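Begehung Vereinsheim Schachfreunde Nesville, Mai
Checkliste Räume und Spielbetrieb, mit Anmerkungen

Geprüft von: Marta Marchuk
Begleitet von: Vichien Kaewsai (Schlüssel), Suleiman Adeleke (Leiter)

Legende: i. O. / Mangel / offen seit der letzten Begehung

1. Zugang und Fluchtwege

1.1 Haupteingang frei: i. O.
Der Schirmständer ist einen Meter gewandert und steht nun vor dem Heizkörper. Dort darf er bleiben.

1.2 Notausgang zum Hof: Mangel
Geht auf, sofern man weiß, an welcher Stelle man gegen das Blatt treten muss. Vichien weiß es. Im Brandfall sollten es auch die übrigen Mitglieder wissen, oder man hobelt die Tür ab. Hobel ist vorhanden, siehe 4.2.

1.3 Rettungszeichen beleuchtet: Mangel
Das über der Küchentür leuchtet. Das über dem Notausgang ruht.

2. Spielsaal

2.1 Tische standsicher: 13 geprüft, 2 wackeln
Unter Tisch 4 klemmt ein gefaltetes Partieformular. Weiß stand auf Verlust. Bitte durch einen Filzgleiter ersetzen.

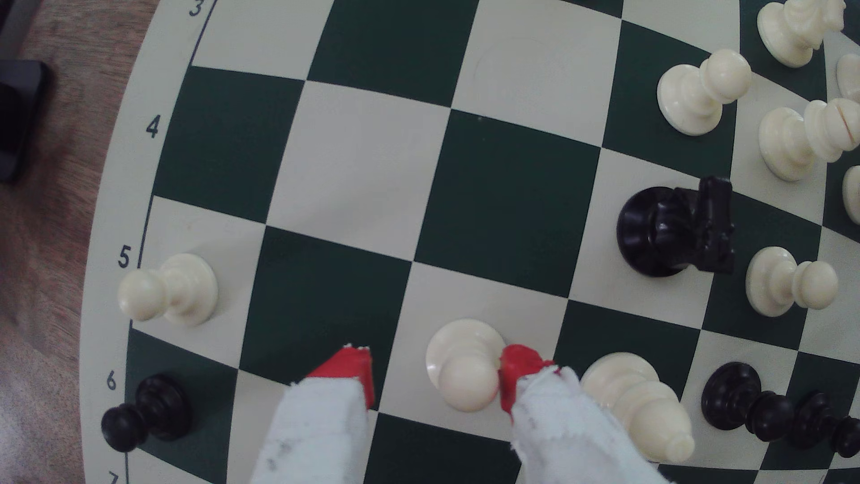 2.2 Stühle: Mangel
Zwei Lehnen lose, beide mit Kreppband markiert, beide bei der Begehung besetzt. Ich habe die Herren gebeten, sich nicht anzulehnen. Das gilt bis zur Reparatur.

2.3 Bodenbelag, Stolperstellen: offen
Die Kante am Übergang zum Flur steht weiterhin hoch. Gelbes Warnband wurde angebracht und hat sich inzwischen ebenfalls gelöst, sodass wir jetzt zwei Stolperstellen haben.

2.4 Beleuchtung über den Spieltischen: i. O.
Eine Röhre brummt. Rattana Petchrat hält das für einen Heimvorteil und bittet darum, sie nicht zu tauschen. Zur Kenntnis genommen, wird getauscht.

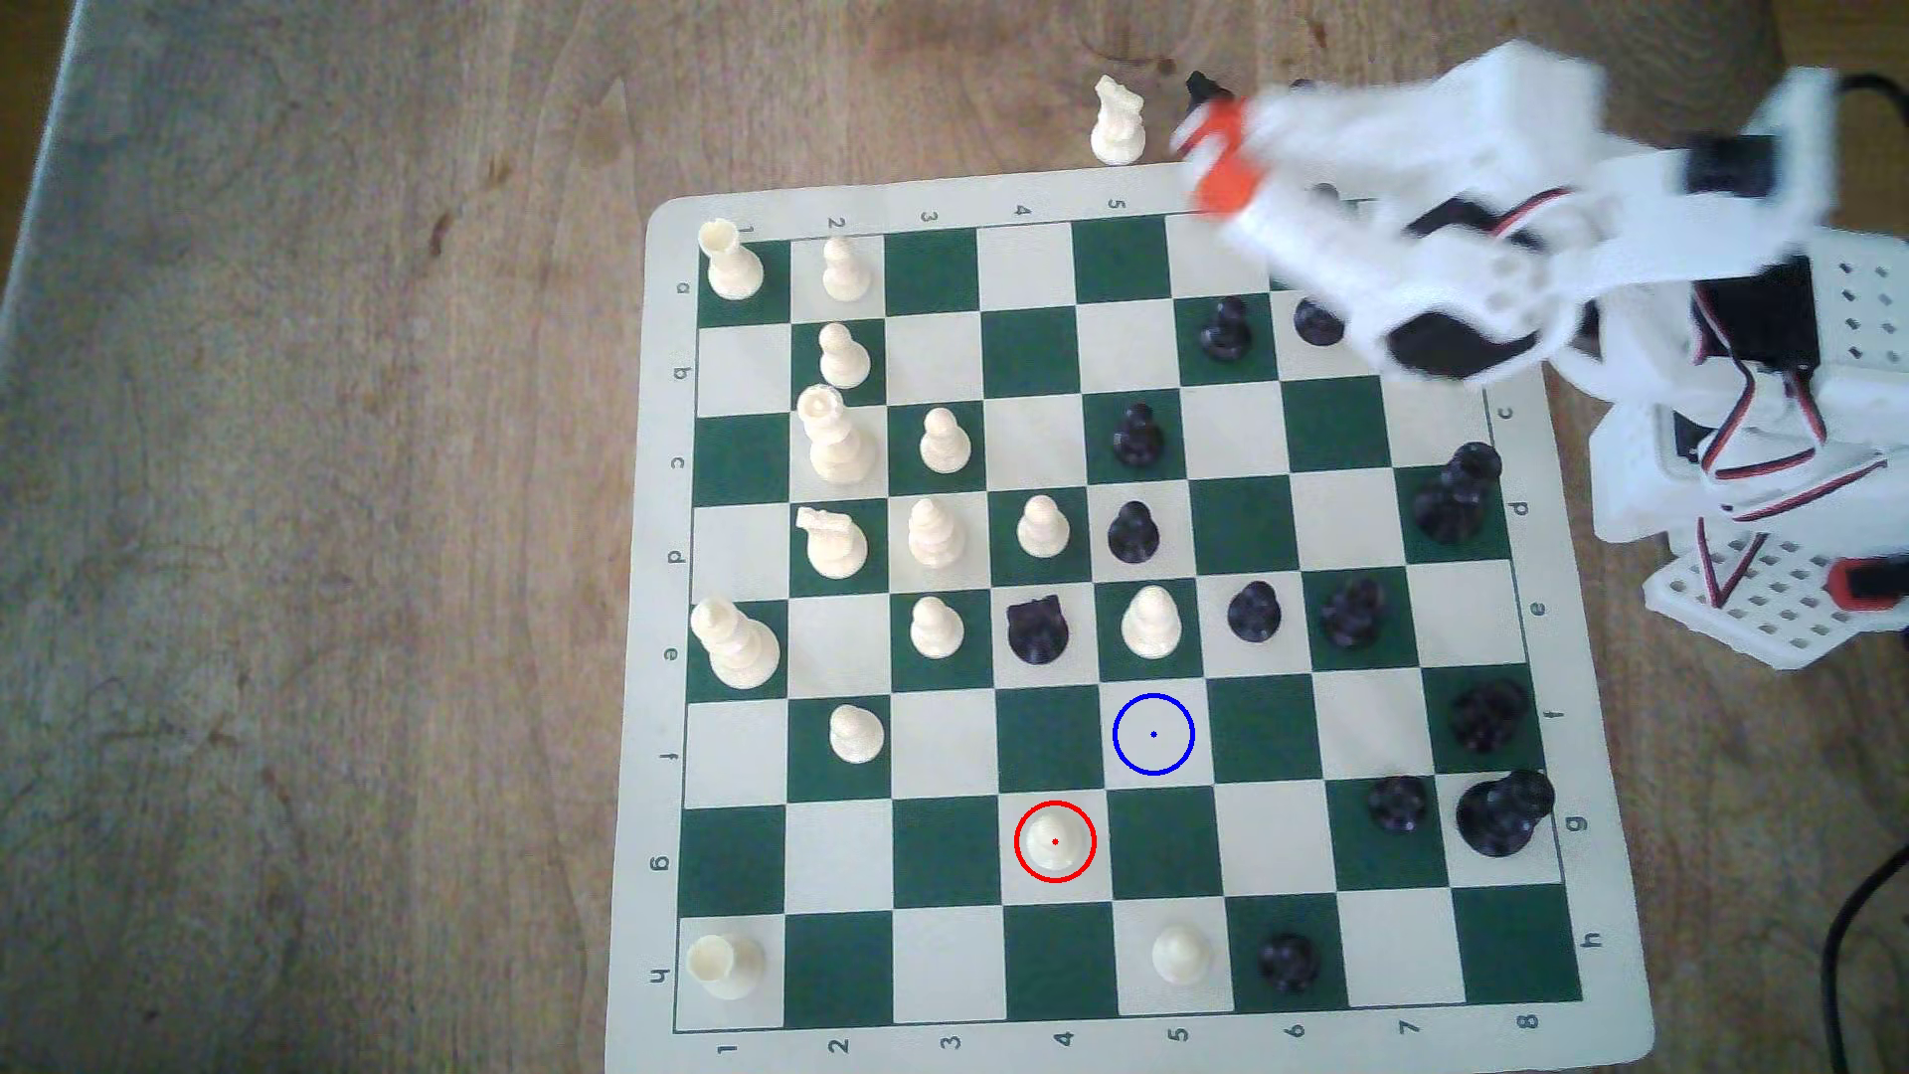
2.5 Lüftung: Mangel
Das mittlere Fenster lässt sich kippen, aber nicht mehr schließen. Die beiden äußeren lassen sich schließen, aber nicht kippen. Angebot bei Joltix angefragt. Im Sommer stört es niemanden, zur Winterrunde bitte erledigen.

3. Elektrik

3.1 Mehrfachsteckdosen: Mangel
In der Teeküche hängt eine Leiste an einer Leiste. Am Ende der Kette: Wasserkocher und Waffeleisen. Sofort getrennt. Es darf entweder Tee oder Waffeln geben, die Reihenfolge regelt der Vorstand.

3.2 Prüfplaketten an Geräten: teilweise
Die Kaffeemaschine von Wirnix hat eine gültige Plakette. Der Wasserkocher hat einen Aufkleber der Obstabteilung.

3.3 Sicherungskasten zugänglich und beschriftet: i. O., mit Einschränkung
Zugänglich ja. Die Beschriftung nennt einen Kreis »Saal«, einen »Saal neu« und einen »nicht«. Den letzten haben wir nicht angefasst. 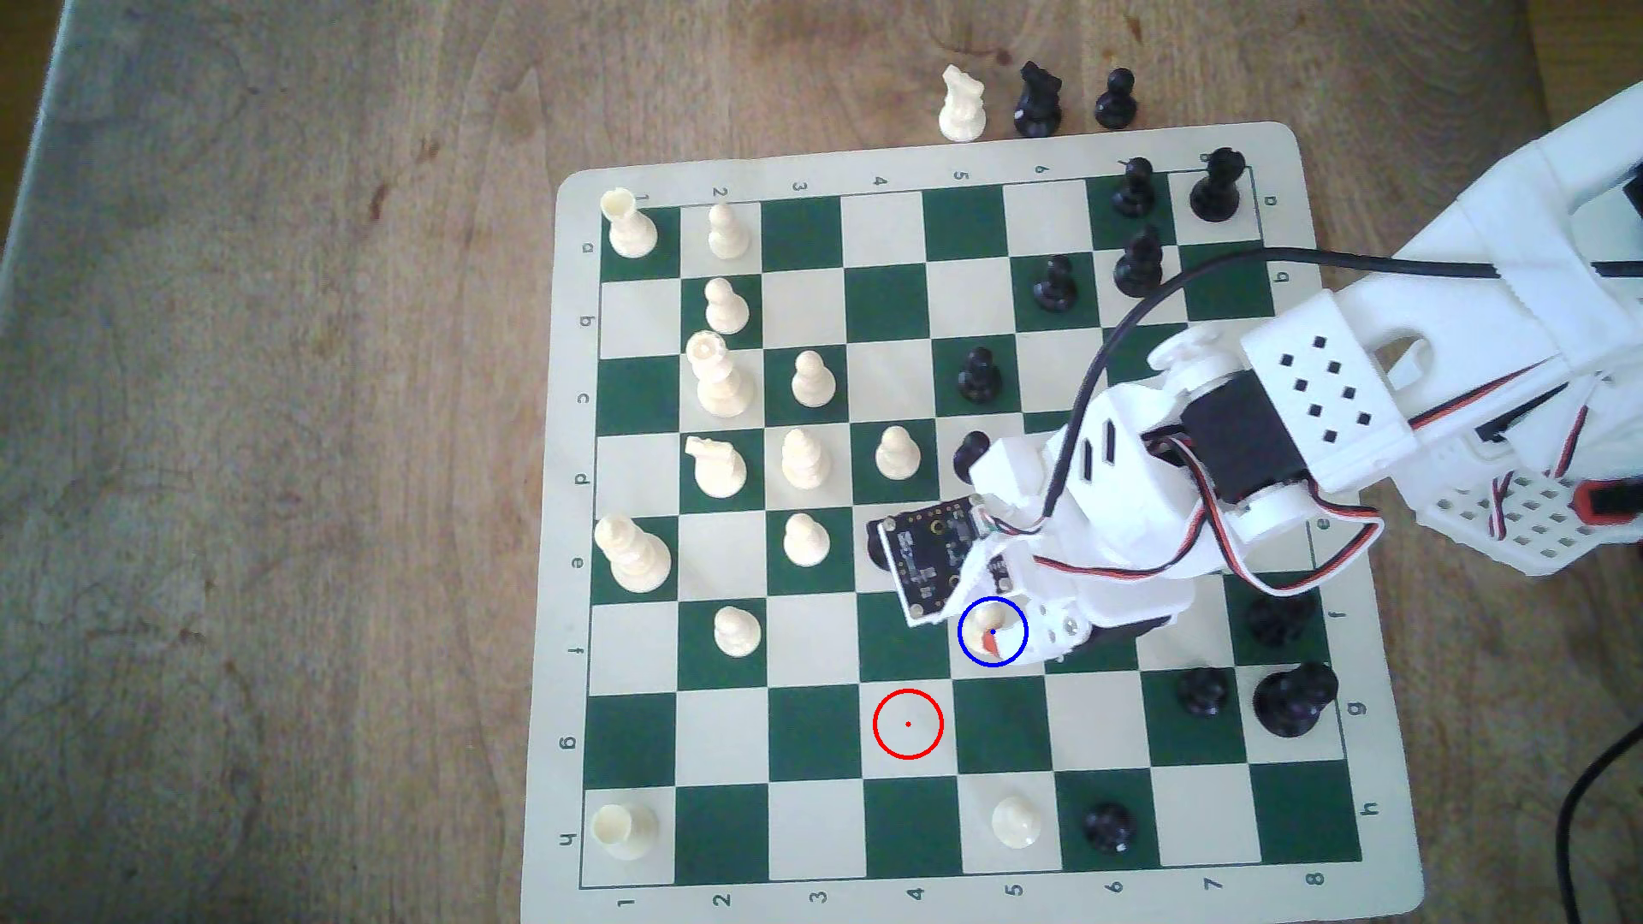 4. Brandschutz und Lager

4.1 Feuerlöscher: i. O.
Einer im Saal, einer in der Küche, beide mit gültiger Prüfung von Pongsiri. An dem in der Küche hing ein Geschirrtuch. Bitte einen Haken anschaffen.

4.2 Lagerraum: Mangel
Vor dem Regal steht ein zweites Regal. Im zweiten Regal liegt der Hobel.

4.3 Rauchmelder: offen
Der Melder im Flur piept alle 15 Minuten. Han-gyeol Bang hat eine Batterie zugesagt. Das Piepen hat die Zusage bisher gut überstanden. 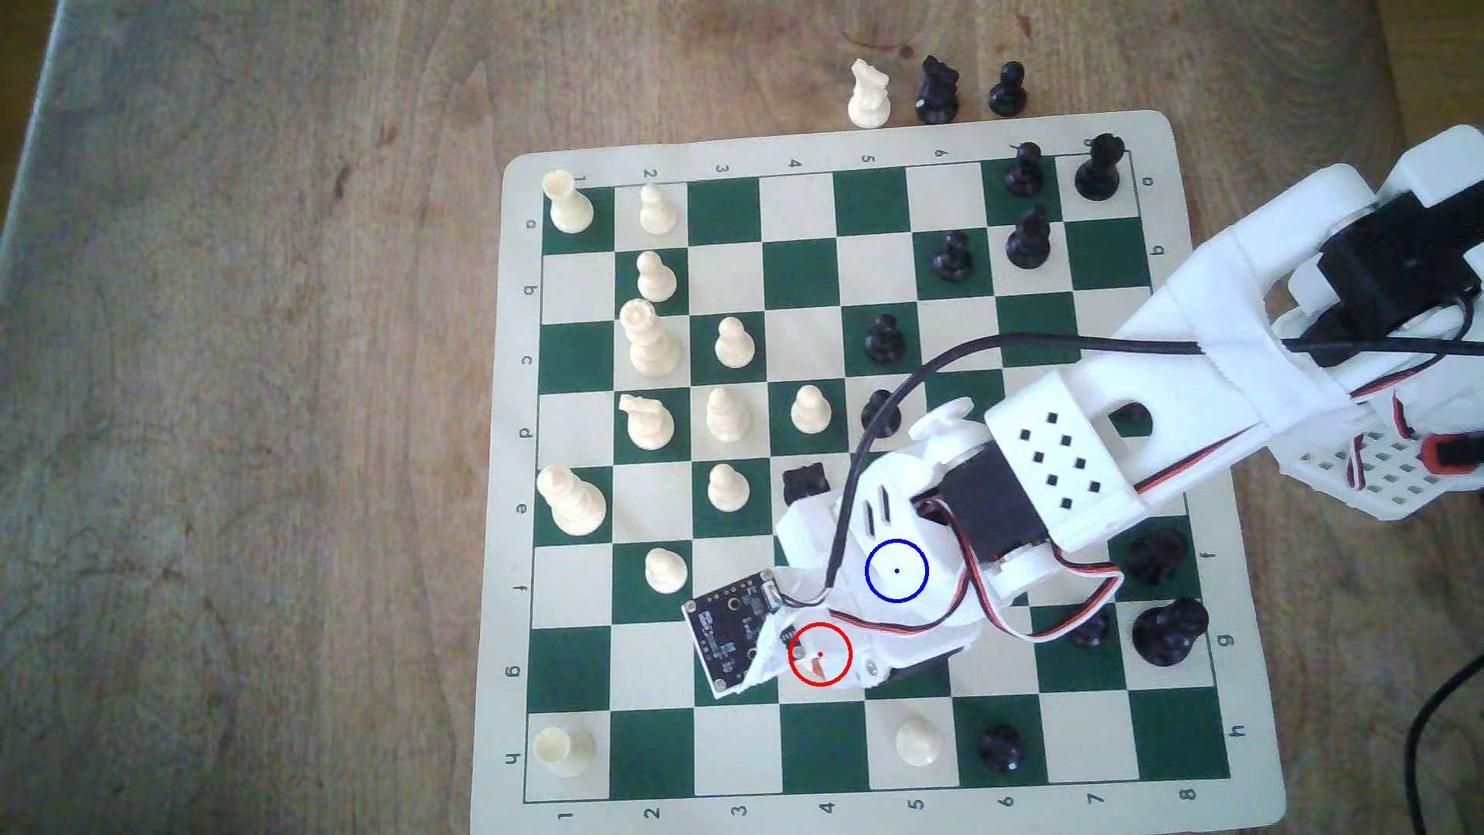

5. Erste Hilfe

5.1 Verbandkasten vollständig: Mangel
Es fehlen sämtliche Pflaster und die Schere. Die Schere fand sich in der Küche bei den Teebeuteln.

5.2 Aushang Notrufnummern: i. O.
Hängt, ist lesbar, wird zur Hälfte vom Spielplan verdeckt. Spielplan umgehängt.

Fristen
Punkte 1.2, 1.3 und 3.1: sofort
Punkte 2.1, 2.2, 4.3 und 5.1: vor dem nächsten Vereinsabend
Rest: bis zur Nachbegehung. Schlüssel dafür bitte bei Vichien abholen, nicht wieder unter die Matte legen.

gez. M. Marchuk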